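Cinik Jornadia Open Media Stand
Item no. 3467
Home / Living Room / Media Furniture / Open Stands

Availability: In stock
Ships in: 2 cartons
Assembly: Required

Overview

The Jornadia is a low, open media stand for flat-screen displays and the equipment that goes with them. It has no doors and no drawers. Remote signals reach set-top boxes and receivers directly, and cables can be changed without moving the display. The stand is sold in one width and three finishes. All finishes use the same carcass, legs and hardware pack.

The Jornadia replaces the earlier Zesto stand. The two models look alike from the front but do not share parts. Zesto legs use a different plate and will not fit. Customers who need Zesto spares should order them under the old item number while stock lasts.

Finishes

3467-N Natural
3467-W Walnut stain
3467-B Black stain

The stain is applied before the clear coat. Color varies between production lots. If two stands are to be placed side by side, order them together and ask for matched lots in the order notes. Matching cannot be done after shipment.

Load ratings

Top surface, evenly spread: 293 lb
Each small shelf: 20 lb

The rating for the top applies to a stand that has been leveled on a hard floor. On thick carpet, place a board under the legs or use the wide foot kit (sold separately). Do not sit or stand on the unit. Do not use the top as a bench for a saw, grinder or other powered tool.

Displays with a center pedestal put most of their weight on a small area. Set the pedestal over one of the vertical panels where possible. Displays with a wide base plate or two end feet can be placed anywhere on the top, as long as the whole base is on the surface with no overhang.

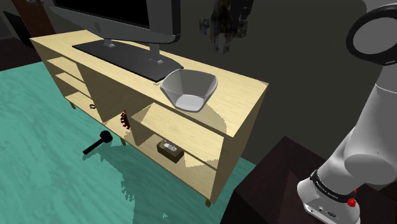
Ventilation and heat

The open front gives enough airflow for most streaming boxes, disc players and game consoles. Receivers and amplifiers need more room. Leave at least 3 in. of free space above any unit with top vents, and do not stack a second device on it. Large amplifiers belong in the wide lower compartment.

Keep the rear of the stand at least 2 in. from the wall. Floor registers should not blow directly into the compartments. Dust collects faster in open furniture than in closed cabinets, and equipment vents should be checked every few months.

Cable routing

Route power and signal cables on separate sides where the layout allows. The hardware pack contains adhesive clips for the underside of the top. Wipe the surface with a dry cloth before fitting the clips and wait 24 hours before loading them. A power strip can be fixed under the top with the two short screws marked C. Longer screws will come through the surface.

Anchoring

An anti-tip strap is included and must be installed in homes with small children. Fix the wall end to a stud. The plastic plug supplied is for solid masonry only and must not be used in drywall. The strap secures the stand. It does not secure the display, which needs its own strap from the display maker.

Assembly notes

Two people are needed for the final step, when the unit is turned upright. Tools required: No. 2 Phillips screwdriver, 4 mm hex key (included), level.

Fit all legs before turning the unit over. Hand-tighten the leg bolts first, then tighten them fully in the order shown on sheet 2. Do not drag the stand once the legs are fitted. Retighten the bolts after one month of use.

Sheet 2 was corrected in September. If your copy shows the washer between the leg and the bolt head, ask customer service for the current sheet.

Care

Clean with a soft cloth and mild soap. Dry at once. Do not use furniture polish that contains silicone, as it prevents touch-up stain from bonding. Rubber feet on some displays can mark the clear coat over time; felt pads are available.

Spare parts and accessories

765-L Leg with plate and bolt
765-H Full hardware pack
765-F Wide foot kit for carpet
765-P Felt pads, sheet
765-T Touch-up stain (state finish)

Warranty

The carcass and legs are covered for five years from the date of delivery in home use. The warranty does not cover water damage, overloading or units moved with equipment in place. Trade orders are handled by Villaseñor, our contract distributor, under separate terms.

Product data sheet maintained by Slamet Nair, Technical Documentation
Last revised March 30, 2026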